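Arms jerk at the start of every hand-guided demo, any ideas?
Posted in Teaching by Hand and Remote, 03/10/2020

Lingyun Han
Hello all! I'm teaching a pair of small arms to pass things to each other, driving them with the hand-held leaders, and I love it, but each recording starts with a nasty little jerk. I have 74 takes saved and I'm scared they're all spoiled. Do I start over?

Parnetbridge
don't start over, trim the first bit off each one. mine did that too

Alemo
Oh, I feel for you, I lost most of August to this very thing! Your leaders and your arms probably aren't in the same pose when you hit record, so the arms rush to catch up (mine fairly leapt). Line them up first, wait a slow count of 3, and then start. Trimming is fine for the takes you have, as long as you don't cut into the reach itself.

The other thing I'd say, and forgive me for going on, is to pick one starting pose and be a bit stubborn about it. I begin with both grippers open and pointing in toward the middle, with just the blue-lined bowl between them on the bare wood, and I don't add a second object until the bowl goes well. Small changes in where you put it are good, though, so do nudge it between takes. Good luck, and come back and tell us how it goes!

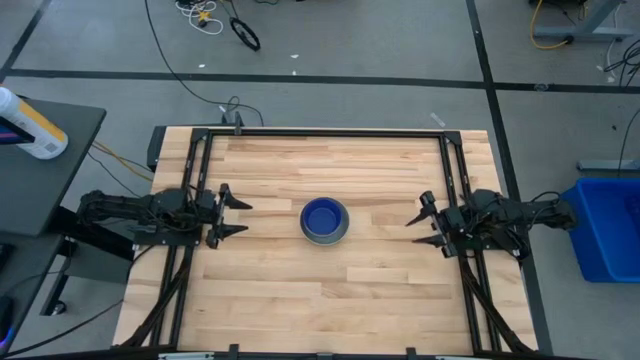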